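**Quintero snack aisle, picker review meeting, 2:00 p.m., Stirkidgate site**

Present: Dexter Pettigrew (chair), Halina Jabłońska, Barry Ellwood, Duangjai Nilsuwan (minutes)
Apologies: Stanisława Laskowska

**1. Picking from the shelves**

Barry reported 274 picks in May, 234 of them completed with no one stepping in. Most of the rest were boxes standing at an angle or over the front of the shelf. 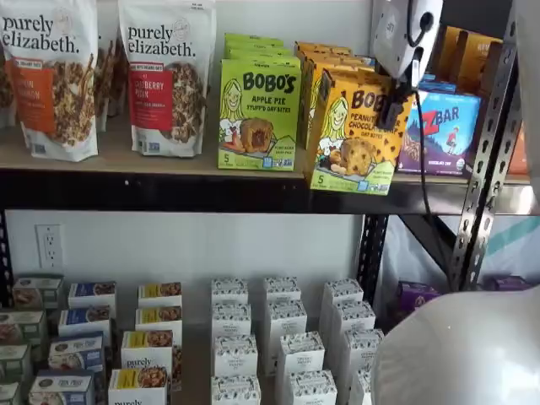

*Item 1: gripper at the Bobo's peanut butter chocolate chip boxes, upper shelf.*

Halina said pickers are now called over to straighten boxes and lose their place in their own orders. Agreed that one person per shift will cover the robot and carry no orders of their own. Barry to change the rota.

**2. Boxes on their side**

Duangjai asked who rights a box that ends up lying down on the table. At present whoever is nearest does it.

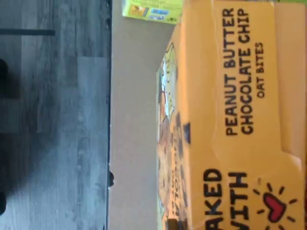

Dexter said this should go to the cover person too, with the arm paused first. Halina asked for the pause steps to be posted in plain wording. Duangjai will write them.

**3. Jobs and hours**

Dexter confirmed that no hours will be cut before the next review. Halina asked for that in writing. Dexter to send a note to all 14 pickers.

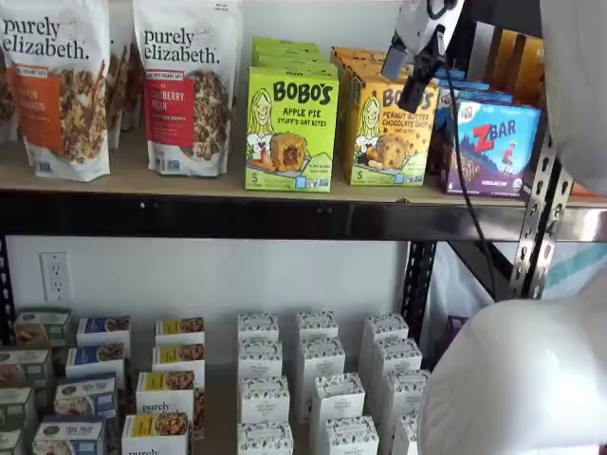

Restocking stays with staff. Barry would like rows faced up before each run, and Halina pointed out that this adds work to the early shift. Left open until Stanisława is back.

**4. Training**

Two pickers have finished the Brima course. Halina asked that course time be paid at the normal rate. Agreed.

Meeting closed 2:50 p.m.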